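Salleo Farm Orchard and Bees

Frequently Asked Questions

Picking, apple storage, hive rental and farm visits. If your question isn't answered on this page, call the farm stand or stop in.

When can I pick my own apples?

The first rows open in late August and the last ones close around Halloween, depending on frost. We post the open rows on the board at the gate each morning by 8. If the board says a row is closed, please stay out of it even if the fruit looks ready. We may have sprayed it, or it may be promised to a school group.

Do I need a reservation?

Not on weekdays. On weekends in September and October we ask groups of ten or more to call ahead so we can save parking. Families can just show up. The lot fills by 11 on a nice Saturday, and the overflow field is across the road by the pump house. Wear real shoes if you park there.

How do you charge for apples?

By the bag. There are two sizes, the half peck and the half bushel, and you pay for the bag before you go out. You can fill it with any mix of varieties from the open rows. Eating one while you pick is fine. Eating six is not.

Which varieties do you grow?

The main ones are Jonagold, Liberty, Northern Spy, Golden Russet, Honeycrisp and a few rows of Cortland. The Spies are the oldest trees on the place and only bear well every other year. We also have a short row of crabapples that we keep for pollination. You may pick those for jelly once the other rows are done, with no charge if you bought a bag.

Are the apples organic?

No. We use integrated pest management, which means we scout with traps and spray only when the counts tell us to. Liberty is resistant to scab and gets sprayed the least. Spray records are kept in the office and you're welcome to read them. We do not spray insecticide while the trees are in bloom.

How should I keep apples at home?

Cold and a little humid. A refrigerator is better than a kitchen counter for anything you won't eat within a week. Put them in a plastic bag with a few holes in it, and keep them away from lettuce, carrots and other vegetables. Apples give off ethylene gas, which turns carrots bitter and yellows greens.

Take out any bruised fruit first and use it for sauce. One soft apple will start the rest. Don't wash them until you're ready to eat them. 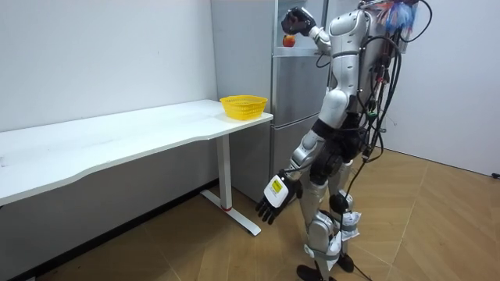
Maham Awan
Orchard Manager

How long a bag lasts depends mostly on the variety. Honeycrisp will hold for a couple of months if it was picked sound. Northern Spy and Golden Russet will go until March in a good cold spot, and the Russets taste better in January than they do off the tree. Cortland goes soft sooner, so eat those first. An unheated garage works until it freezes in there. An apple that has frozen solid on the shelf is only good for cider.

If you get scald (brown patches on the skin with good flesh underneath), peel it and bake with it.

Do you rent hives for pollination?

Yes. Gus Haddad runs the bee side and handles all rentals. We place hives in apples, pears, blueberries and squash within an hour's drive of the farm. The smallest rental is 2 hives. Contracts for spring should be signed by the end of February. After that we can put you on the waiting list, but most years there isn't much left.

How many hives do I need?

For a mature apple block, one strong hive per acre is a common starting point. You may need more if the block is large and solid with no woods or wild bees nearby, or if you have a lot of bloom and a short stretch of good weather. Squash and blueberries are different. Gus will ask you for a map and the row spacing before he gives a number.

When do the bees come and go?

For apples, we bring them in at night when the king bloom starts to open, usually in the first half of May. Bringing them earlier sends them off to the dandelions, and it's hard to get them interested in your trees after that. They leave at petal fall. You agree not to spray insecticide from the time the truck arrives until the time it leaves. Most fungicides are all right if put on after dark, but check with us about the product first.

What do I have to provide?

A flat, dry spot we can reach with a one-ton truck, out of the wind and with morning sun. There should be water within a quarter mile. If you have bears, you need a working electric fence up before we deliver. We will test it, and we will not unload if it's dead.

Someone in our family is allergic. Is it safe to visit?

The home yard is behind the packing shed and the public rows don't go near it, but bees fly where they want and there will be yellow jackets around the drops in fall. Yellow jackets are what sting most visitors. Keep lids on drinks. Carry your own epinephrine if you've been prescribed it. The stand has a first aid kit but no epinephrine.

Can I buy honey?

Yes, at the stand, in one-pound and two-pound jars. Spring honey is light and comes mostly from locust and clover. The fall honey is dark with a lot of goldenrod in it, and some people don't care for the smell. Both will crystallize in time. Set the jar in warm tap water and it will clear up. Don't microwave it. And don't give honey to a child under one year old.

Do you sell nucs or queens?

Five-frame nucs, in May, picked up here. We take orders starting in January and need a deposit. We don't ship. We raise some queens for our own use and don't sell them, except now and then in June when there are extras - ask Gus.

There's a swarm in my tree. Will you come get it?

If it's a cluster hanging in the open and low enough to reach with a ladder, probably. Call right away, as they often move on within a day. We don't take bees out of walls or chimneys. Thaddeus Doucet does that kind of work and the stand has his number. If the insects are coming out of a hole in the ground, they aren't honey bees.

Can our school or club tour the farm?

Yes, on weekdays in September and early October. A tour takes an hour and covers the orchard, the packing line and the glass observation hive. Roscoe Ruiz-Ortega books these. Friday mornings go first. Each child takes home one apple.

Are dogs allowed?

Not in the orchard, except for service dogs. This is a food safety rule and we can't bend it. Dogs on a leash are fine in the parking lot and at the picnic tables.

Do you press cider for customers?

Not from fruit you bring in. We press our own on Thursdays from late September on, and it's sold unpasteurized at the stand, with the warning label the law requires. It keeps 2 weeks in the refrigerator. It freezes well if you pour off a cup first to leave room.

How do I pay?

Cash, check or card at the stand. Cash or check only for bags at the gate on weekdays. Hive rentals are half at signing and half at delivery.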